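Washroom check, Gidusholm guest house, ground floor

Hand basin: OK. Drains freely, no chips.
Soap: OK. Cream bar, edges rounded, one small pale nick or speck near the rim. Lettering still raised. Replace when the lettering is gone.
Paper towels: LOW. One pack of 100 left.

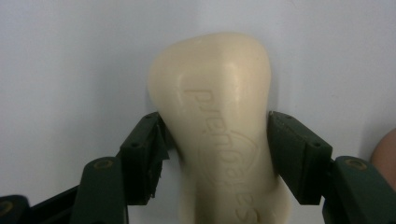 By Wilfredo Macapagal
Saturday, July 23, 2022

Floor drain: OK. Cover screwed down.
Extractor fan: FAIL. Rattles on the high setting. Same comment in May. Brekke to quote.
Soap stock: more than 300 bars in the hall closet. Keep off the bottom shelf.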